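Home | Builds | Data | Notes | Contact

Nera shelf set: README
by Marianna Wieczorek, Brerkside shared workshop
December

Hello! This is the data card for my pretend larder, which I made so I could practise two-armed shelf picking before buying any more motors (my purse is grateful). Everything in it is simulated. The long-term plan is a real pair of arms on the back bench at Brerkside, but for now it all lives on my PC.

## What you get

There are 937 short runs, all using the same pale shelf unit and a handful of groceries. Each run has the joint angles, the gripper openings and pictures from more than one viewpoint.
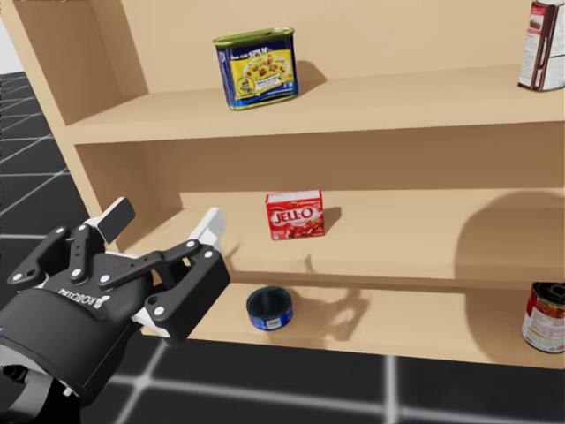 Gripper view, with the Spam up top and the Jell-O on the middle shelf.

I called the shelf model Flandilent, so that's the folder to look in if you want to swap the tins for your own. Keep the names in lower case or my loader sulks. I've held back 40 runs for testing, and please don't train on those!

## How the runs start

Both arms begin low down with the grippers open, facing the unit. 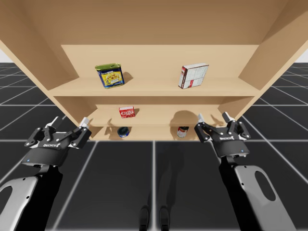 I nudge the groceries a little between runs, though never so far that a tin ends up on the floor. If you want bigger shuffles, change the spread in the Nowakowski settings file (named after my old street, long story) and make a fresh batch. A batch of 26 takes my machine a whole evening, fan roaring.

Either arm may do the picking. I haven't balanced left against right yet, so check the run list before you split anything.
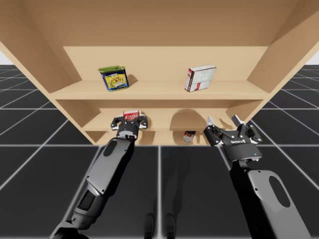
## Known niggles

- Version 2 changed the gripper scale, so don't mix it with older runs.
- Shadows can be quite dark on the lower shelves.
- My notes on failed grasps are patchy, sorry. I'm still typing them up.

Last updated: December, 9 pm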